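Teaching by Correction: An Interview with the Manipulation Group at Illside

The Manipulation Group at Illside has spent the past year on a question that sounds modest and has proved hard to settle. When a robot arm learns a household task from human demonstrations, which demonstrations are worth collecting? The group's answer, a procedure it calls Satti, was presented to partner laboratories in July. The project lead agreed to discuss the method, the result and the objections raised against it. The conversation took place in the group's laboratory and has been edited for length.

The starting point, the lead said, was a disappointment. An earlier project, Clirnar, had relied on full demonstrations only. Operators guided the arms through a task from start to finish, and the recordings were used to train a control policy. "We had clean data and a policy that could not recover from its own mistakes," the lead said. "If the fingers met a handle slightly off center, the policy had never seen that situation, and it had no idea what to do next."

The usual remedy is to collect more. The group did so for several months and found that the gains became smaller with each batch. "An experienced operator rarely makes the errors a policy makes," the lead explained. "You can record that person all day and never visit the states where the policy fails."

Satti changes the order of work. A small first set of full demonstrations is recorded, and a rough policy is trained on it at once. The policy then runs on the real arms while an operator watches. When the operator judges that an attempt is going wrong, he or she takes control, brings the arm back to a workable position and hands control back. Only the takeover and the few seconds before it are added to the training set. The policy is retrained and the cycle begins again.

Asked how many cycles are needed, the lead gave a figure of 4 for the tableware tasks in the present study. A fifth was attempted and made no difference that the group could measure. Each cycle used 60 corrections, divided among the operators on shift.

The choice of objects received as much attention as the software. Tableware was selected for its variety of shape. A cup without a handle must be held by its wall or rim, a pitcher can be taken by the handle, and a clear glass gives the cameras very little to work with. "We wanted objects that most people handle every morning without thinking," the lead said. "If a method works only on blocks, it is difficult to persuade anyone outside the field that it matters."

The group also declined to clear the surroundings. Other work continues in the same hall during recording, and cloths are left among the cups on purpose. The lead described this as a matter of principle. A policy trained against a blank background, in the group's experience, tends to lose its footing when the background changes.

Arms and tableware in the Illside laboratory.
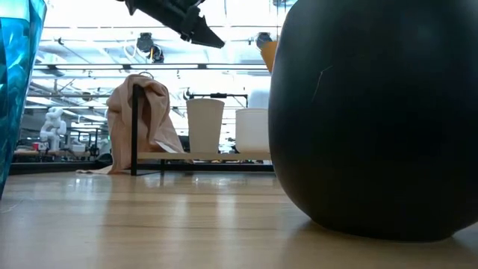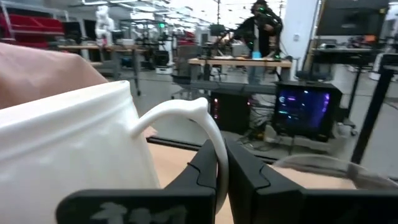
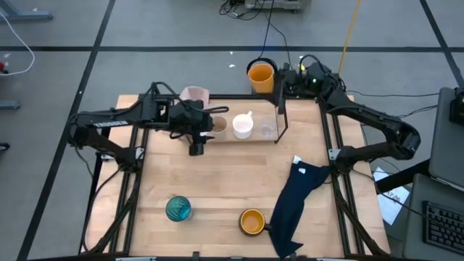 Among the partner laboratories, the reception has been favorable but not uniform. The Mirstead laboratory wrote in its response that the comparison with full demonstrations may flatter the new method, as an operator who is waiting to intervene is working the entire time, and those minutes of attention ought to be charged to the method even when no correction is recorded. Mirstead went on to say that it would accept the central claim once total operator hours were reported next to recorded minutes.

The lead did not dispute the point. "They are right that watching is labor," the lead said. "We reported recorded data, which is the custom, and the custom leaves something out." The group has since gone back through its shift logs. Counted by operator hours, the advantage of Satti over full demonstrations falls to about 20 percent. The lead considers that figure the fairer one and intends to place it first in the revised report.

A second concern is consistency. Operators differ in how early they step in. Some take over at the first hesitation, while others wait until a grasp has plainly failed. The group's present rule asks the operator to wait until the attempt could no longer succeed without help, but the lead acknowledged that this leaves a good deal to judgment. "Two careful people can watch the same attempt and disagree," the lead said. "We tried writing a longer rule, and the disagreement got worse."

New operators now spend 5 sessions beside an experienced colleague before their corrections are used for training. Their early corrections are stored separately. The group hopes to learn from them whether late takeovers do any harm, or whether a mixture of early and late is useful in itself.

The method has limits that the lead was ready to name. Clear objects remain the weakest category. Corrections help the arm approach a glass more carefully, but they do not supply information that the cameras failed to capture. Tasks that require both arms to act on one object have been tried only briefly, and the lead would not give a result for them.

Work planned for the coming months includes a trial in which the policy itself signals when it is uncertain, so that one operator can supervise more than one pair of arms. Mirstead has offered to run the same trial on its own equipment, using its own operators and its own rule for stepping in. The two laboratories have agreed to exchange logs before either one trains on the other's data.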